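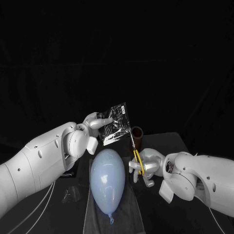
Equipment planning, second round
2025-02-12
Entry by Simone Rocha, Nedham bench

Purpose of entry. To record what the two-arm bench will need for the coming budget period, what has been agreed so far, and what is still open. The request goes to the Mostyn office in March. Colleagues who use the bench are asked to add remarks below the last line and to initial them.

State of the bench

The task set in use is the mixed handling set: a thin plastic bag, scissors, a balloon, a cup and a towel. The set was chosen last year as a fair sample of what the arms must cope with, and it has shaped most of what follows. Thin film and scissors ask for more from the hands than the rigid blocks did. The bag must be held up by one corner while the other hand brings the blades to it, and a small error in either wrist is enough to miss the edge.

The arms themselves are sound. No request is made for new arms in this period. The hands, the wiring and the table are the areas where money should be spent.

Hands

Finger covers wear faster with the scissors than with any other item. The handles are hard and narrow where they press on the fingers, and the covers begin to polish at the contact points. Once polished, they let the scissors turn in the grip. We have been moving covers between fingers to even out the wear, but this costs bench time and makes the records harder to compare.

Request: 8 sets of finger covers, to be held in the bench cupboard and signed out. Flillden has quoted for the standard cover. The softer cover was also offered, and I would like one set of it for trial on the plastic film before we commit to more.

A complete spare hand was discussed at the last planning meeting. I remain in favor. At present a failed finger joint stops all two-handed work until the repair is done, and the repair cannot be done at Nedham. The Flillden price for a spare hand, right side, is $1,593 under our present service terms. This excludes shipping. A left hand can be added later if the first year shows a need.

Wiring

The section of wiring exposed near the right wrist should be covered. A sleeve or a fitted cap would do. I have asked Flillden which of the two they would support and have not had a reply. The cost is expected to be small, and I propose to charge it to the repairs line so that it need not wait for the main request.

The cables lying across the table should be routed along the back or under the surface. They take up space on both sides of the work area, and any item pushed outward may come to rest against them. Stullton can supply low clips and a channel that screws to the underside of the table. We would need 5 lengths of channel. Fitting can be done by us in one afternoon.

Table and backdrop

The dark table and black curtain are to be kept. They give good separation for white and colored items, but clear plastic is still hard to pick out when it lies flat on the table. Loose scraps of film should be cleared between runs, and this has been added to the bench checklist.

I considered a lighter table cover for the film tasks. It would help with clear plastic and would hurt with the white parts of the hands, which now stand out well. My recommendation is to buy one removable mat in mid-gray and compare. The towel now in use also serves to stop the balloon from rolling, and a mat alone would not replace it.

Consumables

Balloons, bags and towels have been bought from petty funds. This should end. The amounts are small, but the purchases are irregular and the items differ from one order to the next. Bags are the main concern – film thickness and printing vary, and results from one kind cannot be set beside results from another. One bulk order of a single bag type is requested.

Scissors: 5 pairs, all of one model, with large looped handles. A smaller handle was tried in the autumn and the fingers could not be seated in it.

Items not requested

A third camera. The case for it was made in the first round and I do not think it has become stronger.

A larger table. The present one is crowded, but the cable work should be completed before the matter is raised again.

Open points

Flillden to confirm sleeve or cap for the right wrist.
Flillden to state delivery time for the spare hand. The first quotation gave none.
Stullton to confirm that the channel fits the table edge. I have sent the measurements.
Mostyn to advise whether finger covers count as equipment or as consumables. The form allows either, and last year they were entered under both.

If the full request cannot be met, the order of preference is the spare hand, then the finger covers, then the cable channel. The bag order should go ahead in any case from current funds.

S. Rocha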